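Is a paid labeling and bin system worth it for a home workshop?

Posted in Garage & Workshop
Saturday, April 3, 2021
Viewed 1,000 times

Fabian Wyss

I have a one-car garage with a bench down the long wall and shelves above it. Everything on the shelves lives in coffee cans, shoe boxes and the plastic tubs that takeout soup comes in. My wife gave me a gift card for Jundeo, who sell a "complete sorting method" for home shops. You get stackable bins, a label printer, colored tags, and a login for an app where you enter what is in each bin. The set that would cover my shelves is $672. The card covers a small part of that.

I've read their site twice and I still can't tell what the method is. There are a lot of photos of smiling people looking at shelves. There's a claim that the average owner "saves hours each week," with no word on who was asked or what they were doing before. I don't spend hours each week looking for screws. If I did I would have a different hobby.

What I do have is a few categories that never stay put. Plumbing bits, picture hanging stuff, and offcuts too good to throw out. I also have a drawer of chargers that I'm scared of. I cleaned the whole place out in November and it was back to normal by the time the snow melted, so maybe no system survives me.

Has anyone here paid for one of these and still been using it a year later? Please don't answer if you bought it last week.

Pretorius

I bought a set like that, different brand, same idea. Used the app for a weekend. After that I'd take out a box of deck screws, use half of it, and not bother to type in that I'd used half of it. Once the numbers in the app are wrong you stop looking at it, and then you're left with some bins. The bins are okay.

The label printer I still use, mostly for the kitchen and for kids' lunch boxes. You can buy one on its own for a lot less, but check what the tape costs before you pick one. Mine only takes its own cartridges and they're priced like perfume.

My advice would be to leave the whole thing alone for a month and write down what you couldn't find when you needed it. Just a pencil list on the wall. I did this after the fact and there were 4 things on it, and two of those were the tape measure. You don't need a method for a tape measure, you need a nail to hang it on, or a second tape measure.

Also be suspicious of any bin with a lid. Lids look great in the catalog. In my garage a lid is a flat surface, so something gets put on top of it, and then the thing inside might as well be in another state. I took all mine off and they're in a stack behind the water heater.

As for the offcuts, open bins, big ones, as few as you can get away with. Wide at the top so you can get your hand in without scraping your knuckles on whatever is on the next shelf.

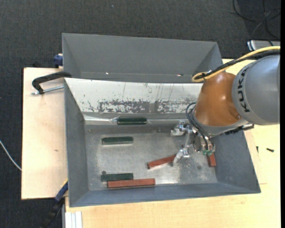 Two grey metal bins with sloping sides, with green and reddish-brown blocks together in the front one.

I'd hold off on sorting by color or size until a bin is too full to see into. Mixed is fine when you can take it all in at a glance. People split things up too early, and then they've got a dozen boxes to open where they used to have one to look into.

Check the rims too, if you go for metal. I've had cheap ones with an edge like a can lid.

Plindholm

I'm going to disagree a little. I did pay for one, and it's been a good while longer than a year, and I'm glad I did. But I sew, and I have small things by the hundreds – buttons, snaps, zipper pulls, bobbins that only fit one machine. For that the little drawers with labels have been great. I never touched the app either.

I wouldn't do it for a garage where most of the stuff is the size of a shoe. The math doesn't work. You'd be paying all that money so your pipe fittings can be in a nicer tub than the soup one, and the soup ones are clear, so you can see in them!

If the gift card is burning a hole in your pocket, see if they sell the drawer units separately. Mine did, though it was buried at the bottom of the page, under the bundles. Get one unit, put the picture hanging stuff in it, and see where you are by fall. Keep the receipt. And measure your shelves with the tape held at the back as well as the front, as my first unit stuck out by half an inch and I hit it with my elbow until I moved the shelf.

The charger drawer is easy. Plug in every device you own over the next few weeks using only what's in the drawer. Anything you haven't touched goes in a bag with a date on it. I've opened my bag one time, for a camera battery charger, and it was the wrong one.

Trodumura

just get pegboard

Fabian Wyss

Thanks, all. I have pegboard. It has a calendar on it.

I wrote to Jundeo and asked where the "hours each week" number came from. They sent back a coupon. I then asked if the drawer units come separately and they do, so Plindholm was right, it was way down the page under the bundles. The gift card pays for one and leaves me enough for a roll of labels, which I will write on with a marker.

The pencil list is up. Three things on it so far: the stud finder, the good pliers, and the 3/8 socket, which I found in my coat. I'm not convinced any of this will hold past the summer, but it has cost me nothing so far and I can live with that.

Still open to ideas on the plumbing bits. I've got elbows in there from the previous owner that don't fit any pipe in the house, and I can't seem to throw them out.

Pretorius

Throw them out. If you find you need one the day after, it's a couple of bucks at the hardware store.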